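Counter culture
My six months behind a village deli, and everything I got wrong about sandwiches
By Beverley Mottram
2020-08-22

The egg mayonnaise was the first thing I ruined. I'd been at the Tetgate for two hours, wearing an apron that went round me twice, and Sheena Leckie had left me alone with a tub of boiled eggs and a laminated sheet. Easy, I thought. I have been making egg mayonnaise since I was nine! What I hadn't done before was make it for a chilled cabinet, where it has to sit looking cheerful until teatime, and by noon mine had gone the texture of wallpaper paste and was weeping into the cress.

"Eggs were warm," said Sheena, without even tasting it. Into the bin it went.

I should explain how I got there. The Tetgate is the food shop at the bottom of the hill in Rirarcombe, and if you've ever driven through on the way to the coast you'll have seen the queue. It sells cheese and jam and the usual things in jars, but what people stand in the rain for is the ready-to-eat counter. Salads, pies, a soup, sandwiches in brown paper, and four or five proper suppers in trays that you take home and put in the oven. I'd been writing about restaurants for years and was heartily sick of my own opinions. So in February I asked Sheena for a job, two days a week, minimum fuss, and she looked at my shoes and said yes.

I had a notion it would all be chopping. There is a lot of chopping, but the thing that rules your day is the label. Every pot that leaves the kitchen needs one, with the name, the ingredients, the allergens in bold, the date it was made and the date it has to be gone. Change one thing in a recipe and you've changed the label. I swapped the mustard in the potato salad one morning (we'd run out, and there was a perfectly nice wholegrain one on the shelf) and Sheena made me peel the stickers off the entire batch. The new mustard had a different maker, a different ingredients list and a sulphite warning. I'd never read the back of a mustard jar in my life. I do now. I'm terrible company in a supermarket.

Then there's the book. It's a hardback ledger with a burn on the cover, and every fridge in the building gets its temperature written down in it, morning, midday and close. There is a computer program called Halliday that does the same job, and Sheena's nephew set it up for her, and she uses it too, but she trusts the book. When the inspector comes she puts them side by side on the counter like a woman showing a winning hand. I asked her once what she'd do if they disagreed. "Buy a new thermometer," she said.

The cooking itself belongs to Tadeusz Wasilewska, who used to run a hotel kitchen with 300 covers on a Saturday night and now makes, among other things, the best fish pie I've ever eaten. He is very patient about most things and not at all patient about cooling. Food you cook to sell cold has to get cold fast, so everything gets spread out in shallow trays and hurried into the blast chiller. I once left a deep pan of lentils on the side while I answered the phone and I still feel slightly sick about the look he gave me.

What surprised me more was the guessing. A restaurant cooks when you order. A counter cooks before you've even thought about lunch, and somebody has to decide at six in the morning how many people will fancy a chicken and leek pie. Sheena does it with last year's sales, the weather forecast and something she can't explain. If the sun's out, halve the soup. If there's a funeral, double the sandwiches and leave off the egg. She reckons to throw away very little, and what's still in date at closing goes home with staff or up the road to Elspeth Pringle, who feeds a lot of people out of a very small church hall and will take anything but coleslaw.

And then April came, and the queue went out of the door with big gaps in it, and the guessing went out of the window. People who'd bought a sandwich every day for ten years stopped overnight. People we'd never seen wanted suppers for the week. That was when the meal boxes started. Zlata Bilyk, who'd joined as a Saturday girl and is plainly going to own the place one day, stood up at the end of a shift and said we should stop making everything ready to eat and sell it half done, with the onions chopped and the sauce made and a card telling you what to do with them. Tadeusz was appalled. Half done! But we tried it, and by the middle of summer Zlata's little tally on the whiteboard had reached 598 boxes.

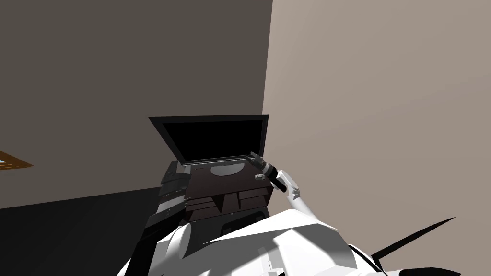

The boxes have made me think differently about what people want from a supper they haven't cooked. I'd assumed speed, but most of our regulars have plenty of time. They want to stir something, and they want to sit down to it somewhere that isn't in front of a laptop. My own box night has turned into a bit of an occasion, with the lights low and a record on, and there's a lot to be said for a big dark cabinet like this one, the sort that looks like an old record player console with its lid up, for making a weeknight feel like an evening out. Last week it was the aubergine one. I burned the garlic and it was still lovely.

We've had our failures, mind. The risotto box was a disaster (rice doesn't care what it says on your card) and the fish one only works if you collect it the same day, so it's now Fridays only, collection before six. We also had a short and bitter argument about packaging. The compostable tubs from Ustero look gorgeous, but the lids didn't like Tadeusz's gravy, and I drove home one evening with most of a beef stew in the passenger footwell. We've gone back to foil trays for anything wet. Customers return them rinsed, mostly.

I was only supposed to stay until Easter. I've got my own apron now — one that fits — and I'm allowed to do the egg mayonnaise unsupervised, with the eggs stone cold and the cress on the side. Sheena had some for her lunch on Thursday. She said it wanted pepper.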